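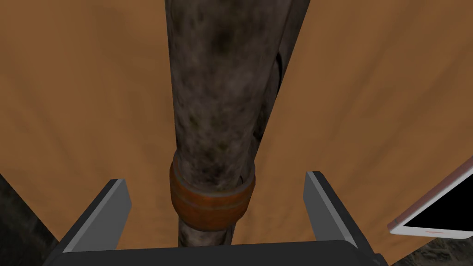

Fig. 41. Simulated view from the wrist: gripper open, lined up with the pole near the orange-brown band.

7.3 Trial grasp in simulation

Run this section before you give the Rilley arm any tidying job at home or in the workshop.

1. Open the Somboon viewer and load practice set 775.
2. Select Wrist View. Check that both fingers are in sight, one on each side of the pole.
3. Set the closing speed to Low.
4. Press Align, then Close.
5. Lift by a hand's width and hold for ten seconds.
6. If the pole slips, open the fingers, go back to step 3 and raise the grip force by one level.

Note: Folded cloth is still hard for the arm. It may take a crease for an edge and stop with error 2049. Clear the error and start again from step 2.

Note: The arm can pick up and put down single rigid items. It can't yet be trusted to clear a mixed table by itself – stay in the room while it works.

CAUTION: Do not use grip force above level 3 near phones, tablets or glass.

After 540 trial grasps, save the log and carry on to 7.4, Cloths and Towels.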